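# Tres semanas peleando con la muñeca (la del robot)

Dije que iba a escribir sobre el cambio de controlador en cuanto tuviera algo que contar, y de eso hace ya bastante. Mercy me lo recordó el domingo por mensaje, con un «¿y el post?» sin más, así que allá voy, con café y con los apuntes hechos un desastre.

Para quien llegue nuevo: llevo desde abril montando en casa, en simulación, un banco de pruebas para agarre de objetos de cocina. Le puse Muro porque es contra lo que me doy cada vez que cambio algo. Un brazo, una pinza de dos dedos, una mesa grande y un puñado de objetos que voy metiendo y sacando. Hasta ahora todo iba con Nemgate, el controlador con el que empecé, que trabaja en posición pura: le dices dónde quieres la punta y allí la lleva, caiga quien caiga. Funciona de maravilla con cajas. Con cualquier cosa que tenga asa, ya es otra historia.

El candidato nuevo se llama Elent y controla por impedancia, o sea que la muñeca cede un poco cuando encuentra resistencia. Brian Kinyua me lo venía vendiendo desde el invierno (¡qué pesado, y qué razón tenía en casi todo!) y al final me dejó sus archivos de configuración para que no empezara de cero. Gracias, Brian. Tus comentarios en el YAML son incomprensibles, pero gracias.

## Lo primero, las cámaras

Iba a empezar por los controladores y me he dado cuenta de que sin hablar de las cámaras no se entiende nada. Tengo dos puntos de vista que uso todo el rato: uno pegado a la pinza, que viaja con ella, y otro general, que mira el brazo desde fuera. Durante meses usé solo el general, por pereza. Se ve el brazo, se ve la mesa, parece que lo tienes todo controlado. Y luego cierras los dedos y la pieza sale patinando porque llevabas la pinza descentrada y desde lejos no se apreciaba.

La vista cercana es mucho más incómoda. Casi todo lo que ves es mesa, las cosas entran cortadas, hay sombras que se comen las esquinas. Pero para decidir si cierro o no cierro, me quedo con ella.

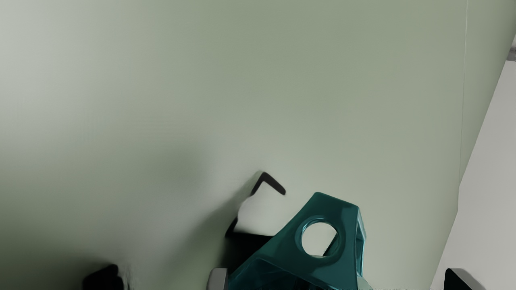

El centrado es lo que más me ha costado con Nemgate. Si la consigna dice que la punta está en su sitio, el controlador se da por satisfecho, y le trae sin cuidado cómo quede repartido el hueco entre los dos dedos. Mirad lo cerca que tengo la punta izquierda de la pieza verde azulada y lo lejos que anda la derecha, ahí abajo en su esquina. Si cierro desde una postura así, el dedo izquierdo llega antes y empuja, y en control de posición empuja con todas las ganas del mundo. En mis apuntes lo tengo como «efecto billar», con varias palabrotas alrededor que no voy a transcribir.

Con Elent el mismo descentrado se perdona bastante más. El primer dedo toca, la muñeca cede hacia ese lado y el segundo dedo tiene tiempo de llegar. No lo arregla siempre, ojo, que si te pasas de descentrado la pieza se va igual, solo que más despacio y con cierta elegancia. Pero el margen es otro.

Y un detalle de la vista cercana al que le he cogido cariño: los bordes. Las piezas con aristas marcadas me dan una referencia estupenda para saber cómo estoy girada respecto a ellas, y las lisas me tienen siempre adivinando. Sofia dice que debería ponerle a todo una textura de cuadros y dejarme de romanticismos. Puede ser. Pero luego quiero que esto se parezca a una cocina, y en mi cocina las tazas no llevan cuadros.

## La rigidez, o cómo perder una tarde entera

Aquí va la parte que me habría gustado leer a mí antes de empezar. Elent tiene un parámetro de rigidez por eje, y la configuración de Brian lo traía todo a 2000. Yo, que soy muy confiada, lo dejé tal cual. Resultado: se comportaba igual que Nemgate. Exactamente igual. Estuve a punto de escribirle para decirle que su controlador maravilloso era el mío con otro nombre.

Claro, con esa rigidez y mis masas, la muñeca no cede nada que se note. Brian trabaja con piezas mucho más pesadas que las mías y para él tiene todo el sentido. Lo que hice fue bajar los ejes horizontales poco a poco y dejar el vertical como estaba, que no me interesa que la pinza flote arriba y abajo cuando se acerca a la mesa. En los giros bajé también, aunque con miedo, y en el de la propia muñeca me pasé: la pinza empezó a bailar antes de tocar nada, un temblorcito muy gracioso durante cinco segundos y muy poco gracioso durante el resto de la tarde. Lo solucioné subiendo el amortiguamiento. Si os pasa, empezad por ahí y os ahorráis el disgusto.

Mi procedimiento, por si a alguien le sirve:

- Coloco la pieza a mano, siempre en el mismo sitio de la mesa.
- Llevo la pinza abierta a una postura de espera y la guardo.
- Lanzo la misma trayectoria con Nemgate y con Elent, cambiando solo el controlador.
- Guardo las dos vistas y el registro de fuerzas en los dedos.

Lo repetí 37 veces con cada controlador. ¿Por qué 37? Iba a hacer más y se me llenó el disco. Ciencia casera, ya me conocéis.

## La taza tumbada

De pie, una taza es un problema resuelto con casi cualquier cosa. Abres, bajas, cierras y a otra. Tumbada es donde se ven las diferencias, y por eso la mayor parte de las pruebas las hice así. Además Qiu, la librería que uso para proponer agarres, tiene debilidad por las asas: en cuanto ve una, allá que va, le da igual si hay sitio o no para meter un dedo. Le tengo puesto un filtro que descarta los agarres con menos holgura de la cuenta y aun así se me cuelan algunos que dan risa.
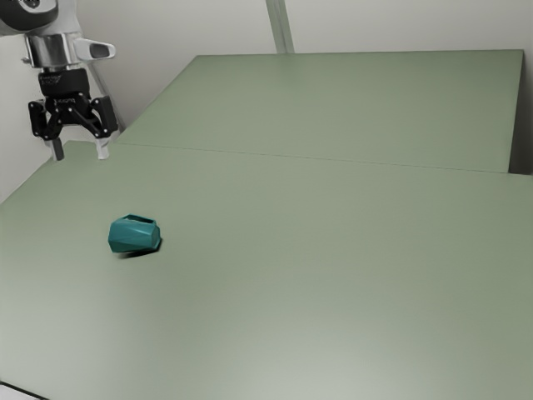

La postura de espera es lo que más he tocado después de la rigidez. Al principio la ponía justo encima de la pieza, por ahorrar recorrido, y entonces la pinza me tapaba la mitad de lo que quería ver. Ahora la dejo apartada, con los dedos abiertos apuntando hacia abajo y un buen trozo de mesa verde hasta la taza, y desde fuera se lee todo de un vistazo: el asa por el lado de arriba, con su ranura estrecha, y la base mirando a la derecha. Con la taza así Qiu me propone casi siempre el asa, claro. Yo prefiero el cuerpo, hacia el extremo estrecho, y dejar la boca en paz.

Con Nemgate, ese agarre por el cuerpo sale bien si la altura está clavada. Si bajo un pelo de más, la fuerza vertical se dispara al rozar la mesa y el registro parece un electrocardiograma. Si me quedo alta, los dedos pellizcan por encima del centro y la taza gira al levantarla. Con Elent me pasa lo segundo igual (la altura la sigo mandando yo, y es culpa mía), pero al cerrar se nota que la pinza se acomoda. Como las caras son planas, hay orientaciones en las que los dedos apoyan estupendamente y otras en las que caen sobre una arista, y ahí que la muñeca pueda girar un poquito es media vida.

El agarre por el asa, en cambio, me ha salido regular con los dos. Nemgate falló 9 veces más que Elent en la tanda, que suena a paliza, pero mirando los registros hay unos cuantos intentos de Elent que cuento como buenos por generosidad. La taza subió, sí. Subió colgando y balanceándose como un farolillo. Si tuviera que verter algo después, no los daría por válidos ni loca.

## Lo que no me gusta de Elent

Que no todo van a ser flores.

La precisión en el aire es peor. Es lógico, le estoy pidiendo que sea blando, pero cuando vienes de un control de posición te choca ver que la punta se queda corta respecto a la consigna. Con mis ajustes, el error llega hasta 3 milímetros con el brazo muy estirado. Para una taza me da lo mismo. Para encajar una tapa, no.

La documentación es floja, y estoy siendo amable. Hay parámetros con el nombre cambiado entre una versión y otra, y el mensaje de error cuando te equivocas es «valor no admitido», sin decirte cuál. Lo del cambio en caliente entre modos tampoco lo he conseguido: en teoría puedes ir rígida en la aproximación y ablandar justo antes del contacto, y en la práctica me pega un tirón en el momento del cambio que mueve la punta más de lo que me gustaría. Mercy cree que es porque no reinicio la consigna a la posición medida antes de cambiar. Tiene toda la pinta. Lo probaré, pero cuando haya vaciado el disco.

Y tarda más, a igualdad de trayectoria, en darse por llegada. He tenido que relajar la tolerancia del final de movimiento para que no se quedara ahí meditando.

## ¿Me quedo con él?

Para coger cosas, sí. He pasado Muro a Elent y tengo Nemgate guardado en una rama por si me pongo con las tapas. Si solo trabajáis con cajas o cilindros bien colocados, yo no me tomaría la molestia, la verdad: es bastante ajuste para ganar poquito.

Me quedan pendientes el asunto del tirón, probar puntas de dedo más anchas (Sofia me ha pasado un modelo que tiene buena pinta) y convencer a Qiu de que hay vida más allá de las asas. También quiero repetir la tanda con la taza girada, con el asa hacia la mesa, que me da a mí que ahí va a sufrir todo el mundo.

Los archivos con mis valores los subo en cuanto los limpie un poco. Si alguno de vosotros usa Elent con piezas ligeras, por favor, dejadme en los comentarios qué amortiguamiento lleváis en el giro de la muñeca, que el mío lo puse a ojo y no me fío nada.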